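Search this site Enter keyword Go

Posted 5 September 2019 by Rosalie Steiner

How to run the cup exercise on the two-arm robot

These notes are for new members of the Plirstead robotics club who have finished the safety talk and want to drive the arms. Allow 60 minutes for your first go. You need two people: one to drive and one to stand by the stop button and read out the steps.

Before you start

Book the kitchen bench on the sheet by the door. Check that the log has at least 377 MB free, or the run will stop halfway through. Load the Tawhiri profile and leave the speed at 4 until Bevan Ellery has signed your card.

Step 1. Bring both hands to the cup

Drive the left hand in first and close its fingers low on the cup. Bring the right hand across once the left is still. Go slowly over the last stretch, as the fingers of the two hands end up very close together and it is easy to knock a knuckle.

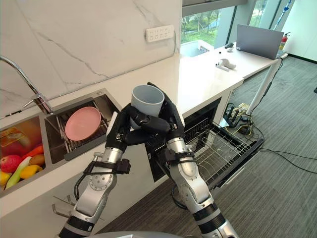

Both hands on the cup, in front of the sink.

Hold the position while your partner counts to ten. If either arm starts to hunt back and forth, open the right hand, back it away and try again. Do not open both hands together.

Step 2. Check the grip on the wrist view

Switch the screen to the wrist cameras. Look at where the finger meets the side of the cup. The rim should be clear of the finger so that you can still see the open end. A cup with a raised pattern is a fair test, as the lines give you something to judge movement by. If the pattern creeps along while the arm is still, close the hand a little more.

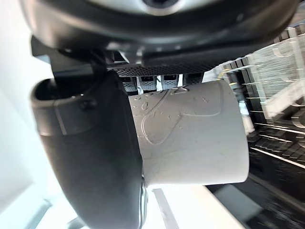 Step 3. Turn the wrist

Turn the wrist in small moves and let go of the stick between each one. Beginners tend to watch the cup and forget the elbow, so your partner should watch the elbow for you. Angus Partington lost most of a July session to a joint limit this way.

The view gets confusing here. With the hand close to the camera you may have only the round end of the cup to go by, and the window can end up low in the picture.
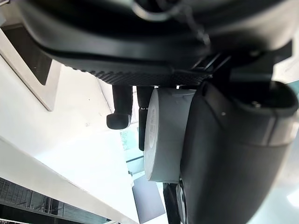 If you lose track of which way is up, stop and look at the arms themselves. Then make one small move and see which way the view shifts.

Step 4. Work near the dish rack

Keep the wrist high until you are past the top rail, then come down. The tines are thin and bend if a finger leans on them. Mugs go upside down and plates on edge. Expect a steep tilt on the wrist view at this point.

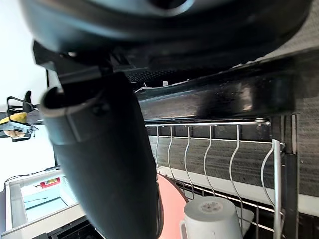 Open the hand a little at a time and lift straight up before you move sideways. Huia Dunstan likes to pause for a second between the two moves, and her runs are the cleanest in the log.

Step 5. Save and park

Save the run under your own name and the step you reached. Park the left arm, then the right, and write up anything that went wrong. Run 1,770 is the one to watch if you want to see the whole exercise done at a sensible pace.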